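Section 2. Setting the stylus and playing a shellac record

Read this before you trust the dial on the front of the Grundmont turntable. The makers say it is set at the factory. Ours was not, and I have yet to meet one that was.

1. Stand the deck on a level surface. The built-in bubble is decoration, so use a proper spirit level.
2. Fit the wide stylus. The narrow one is for LPs and will ruin a 78.
3. Turn the speed knob to 78 and let the platter run for 2 minutes.
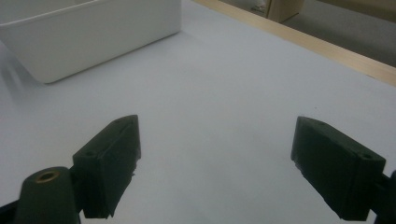 4. Check the speed with the strobe card. If the bars drift, adjust the small screw under the mat, a quarter turn at a time.

Note: the Prarkov cleaning fluid claims to be safe on shellac. Mahlet Mekonnen tried it in February on a cracked Desjardins dance band side and the label ran. Use distilled water.
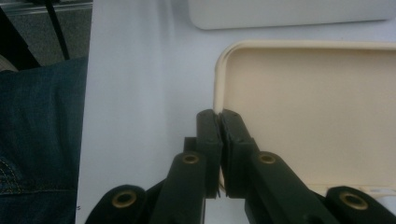

Reading time: 2 minutes

5. Lower the arm with the lever. Never drop it by hand.
6. Log each play. Grundmont promises 800 hours from a stylus. On worn 78s we change it well before that.

Caution: the "Edo" setting is sold as restoring the sound of the period. It cuts the treble. Leave it off for any transfer you mean to keep.

Revised March 3, 2016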